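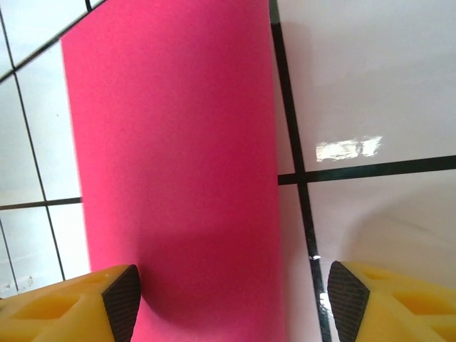 Phone running hot and stuttering halfway through a match? I've sorted mine with a few small habits, and I love how much smoother everything feels!

Take the case off before a long session -- it traps far more heat than you'd think. Unplug the charger too, and drop the brightness a notch. Then clear out old games. I'd kept Clametti on mine for ages without opening it, and binning that plus two others freed up 882 MB (hooray!).

In Flemora, go into the graphics menu and switch off shadows first. You'll barely miss them, and the battles fly along. Give the screen a wipe with a barely damp cloth every evening, as greasy glass makes swiping a pain. Oh, and restart the phone before any big update, it makes such a difference.

Filed under: Home Tips, Phones & Games
542 shares
4 comments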